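Leveck Library Extends Evening Hours at Hullthorpe Branch

LEVECK, January 17, 2023 – The Leveck Public Library will keep its Hullthorpe branch open until 9 p.m. on four evenings a week. The branch has closed at 6 p.m. since it moved to Barrera Street.

The change follows a survey of cardholders held in October. The library received 908 replies, and 62 percent asked for later closing times. Study space and computer access were the most common reasons given. 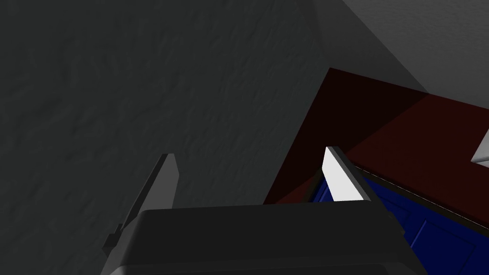
One cardholder wrote that she gets off work at 5:30 and had stopped placing holds at Hullthorpe, as she could never pick them up before the doors closed. Several others asked for the same thing on behalf of high school students.

The reading room, the public computers and the holds shelf will be open during the added hours. The children's room will still close at 6 p.m. Printing ends 15 minutes before closing – this applies to all branches.

Hours at the Brulis branch stay the same. Meeting rooms at both branches can be booked at the front desk with a valid library card.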